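Speaker notes — "A place for the spoons", Mullside home skills evening, June

Wait until the teas have gone round. Say hello, say thank you to Satish Murthy for the chairs, and mention that the handout is by the door.

Begin with my old drawer. It was the deep one at Mullside, under the kettle, and everything long and thin went in there — chopsticks, skewers, the good tongs, a Stilton scoop we were given as a wedding present and have used, I think, twice. You had to shake the drawer to shut it. Ask for a show of hands from anyone who has one like it, and let people have a bit of a laugh before moving on.
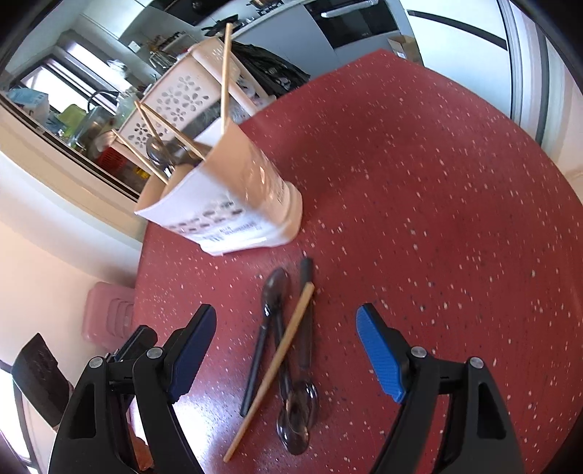 So my first suggestion, and please go slowly over it, is to get the whole lot out on the table before buying anything at all. A round table is lovely for this as you can walk right round it. Put spoons with spoons and keep the chopsticks together, and don't start washing up halfway through, as I always want to.

Then a word about holders. I paid 1599 rupees for my first one, from Zoltetti, when I was staying with my sister, and it was far too shallow. Anything tall fell out of it. What I look for now is some height, a steady foot and plenty of holes to let the air in. 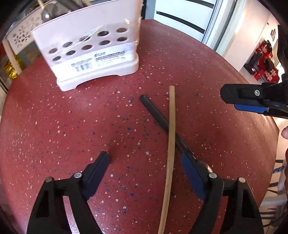
The holder in its clear film, with ten round holes in the front.

Take the film off before you use it! I say this kindly, having left mine on for a month. Give the holder a rinse in warm soapy water and peel the label while it is still damp.

Pause for questions. Someone will ask about the dishwasher, so tell them to check the base.
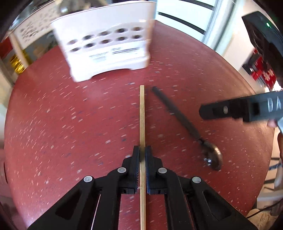 Mullside, June

Long things first, one at a time. I like to put the wooden sticks in before the heavy metal tools, and stand them towards the back where they won't tip the holder over. If a chopstick has lost its partner, keep it anyway. It will stir paint, prop up a seedling or get the last of the chutney out of the jar.

Tell the Maihi story if there is time (the landlady, the 3000 toothpicks and the biscuit tin). Skip it if we are past eight o'clock.

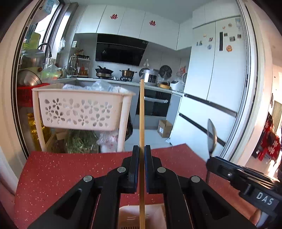 The other half of the job is where the holder is going to live. Mine sits within reach of the hob but away from the splashes, and it took me a good few goes to settle on the spot. Try yours somewhere for a week and see whether your hand goes to it.

Finish with the swap box, and remind everybody to take their own cups back to the hatch.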